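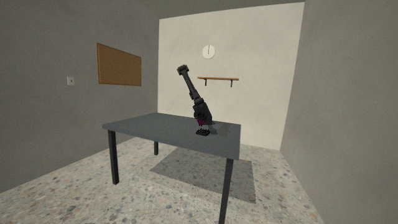
Should a small town charge for water by the gallon or by the household?
By the gallon, with a low fixed fee to cover the pipes.

Plurkgate still bills every household the same amount. The system serves 2,161 connections, and a retired couple in a two-room apartment pays what a family with a lawn and a pool pays. The flat rate was adopted when meters were expensive to read by hand. Meters can now be read from a passing truck, and the rate has outlived its purpose.

The usual objection, made most clearly by Gordon Fortin in these pages, is revenue stability. Use falls in a wet summer and income falls with it, while the debt on the Bullside main stays fixed. This is a fair point about rate design. It is a weak argument against meters. Setting the fixed portion at 40 percent of the average bill would cover debt service in any year on record.
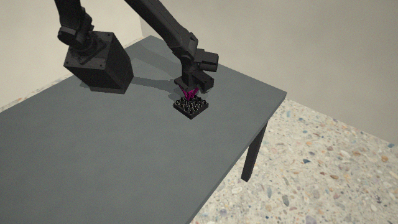
A gray table with a black pedestal base mounted on top.

Leaks are the stronger case. A flat-rate customer has no bill that rises when a toilet runs all night. Brulell metered 122 homes as a trial and found 11 with continuous overnight flow. The owners had noticed nothing.

Laurier Poirier has proposed a discount for large families, applied to the first block of use. I would accept that, provided the block is sized by occupancy and reviewed every August, before the budget is set. I would not accept another study. The meters should be ordered this year, starting with the streets where the pipe is oldest.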